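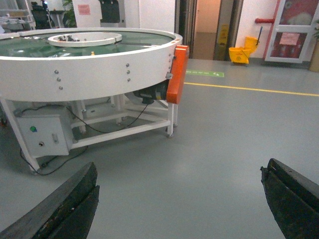
## Cirkstead Shore Monitoring Group – Minutes, September Meeting

Meeting opened at 6 p.m. in the lower meeting room. Eliécer Inga chaired. Minutes of the previous meeting were accepted with one correction: the mussel bed listed under Lastard Point should be listed under Urrego Cove.

### 1. Transect status

Eliécer reported on the summer transects. Lastard Point was surveyed in full. At Urrego Cove the two lowest transects were left incomplete when swell covered the seaward bolts before the crew reached them. The upper and middle transects there were completed on the same tide.

The incomplete transects will be entered as partial. It was agreed that partial transects stay in the database but are left out of the cover averages for the low zone. The data sheet needs a separate field for this. At present the only record is a note in the margin, and notes in the margin do not get typed in.

### 2. Replacement of transect bolts

Several marker bolts at Lastard Point are loose or missing. The bolts at the landward end are sound. Replacement was discussed at length. Two points were settled:

- New bolts go in the original holes where the rock will still hold them. Where it will not, the new hole is drilled landward of the old one and the offset is written on the site map.
- Epoxy is to be the marine grade already in use. The faster-setting product offered by Fustura was considered and set aside until a test patch has been through a winter.

The permit covers replacement of existing markers only. Any added marker needs an amendment.

### 3. Photo plots

Plot photos from both sites have been scored for rockweed, acorn barnacle and mussel cover. Rockweed cover in the upper plot at Urrego Cove was scored at 95 percent by the first reader and 90 percent by the second. The difference is within the limit the group uses, and the first score stands.

Scoring of the turf algae plots is behind. The readers do not agree on how to treat sand lying over turf. After discussion the rule adopted was:

1. If turf is visible through the sand, score as turf.
2. If no turf is visible, score as sand, even if turf was recorded at that point in the previous season.

Plots already scored under the old practice will be rescored. Eliécer will circulate the rule in writing before anyone starts.

### 4. Sea star counts

Ochre star counts at Lastard Point came to 225 for the season, all plots combined. Size classes were recorded for every animal except those wedged too far into crevices to measure. These were entered as "present, no size" and will be kept out of the size plots.

A question was raised about whether the north crevice should be treated as part of the fixed plot. The original site map shows the boundary running along its edge – the text of the site description puts the crevice inside. Past crews have searched it. It was agreed to go on searching it and to correct the map.

### 5. Temperature loggers

The mid-zone logger at Urrego Cove was recovered and downloaded. The low-zone logger was not found. Its housing was still bolted in place with the lid gone. A spare will be set on the next suitable tide, with a cable tie through the lid as well as the screw.

### 6. Access

The landowner at Urrego has asked that crews use the lower gate only and close it after each vehicle. Parking on the bluff side of the track is no longer allowed. The field sheet will be updated.

### Actions

- Add "partial transect" field to data sheet – Eliécer Inga
- Circulate sand and turf scoring rule – Eliécer Inga
- Correct north crevice boundary on Lastard Point map – mapping subgroup
- Set spare low-zone logger at Urrego Cove – field crew
- Update access notes on field sheet – field crew

Next meeting: Thursday, 6 p.m., same room, after the October low tides. Bolt replacement to be first on the agenda.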